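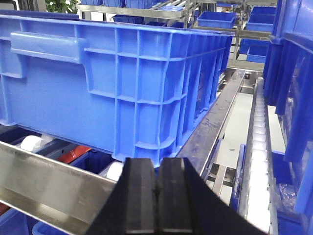
Blue plastic crate with ribbed walls and a molded hand-hold.

A returnable crate is a box made for carrying goods many times between a producer and a shop. Before plastic became common, fruit and fish traveled mostly in wooden boxes, which were heavy and difficult to clean.

In Plarkham the fish traders changed to plastic in one season, beginning in October, after the merchant Urmas Lepik ordered 3000 crates from the Holberg works. The buyer paid a deposit for each crate and received it back on Friday, when the empty ones were collected. A crate of this type served about 11 years.

Ribs on the walls make a crate stiffer without much additional weight. Many types can also be stacked when full.

See also: Pallet; Deposit system; Mikano box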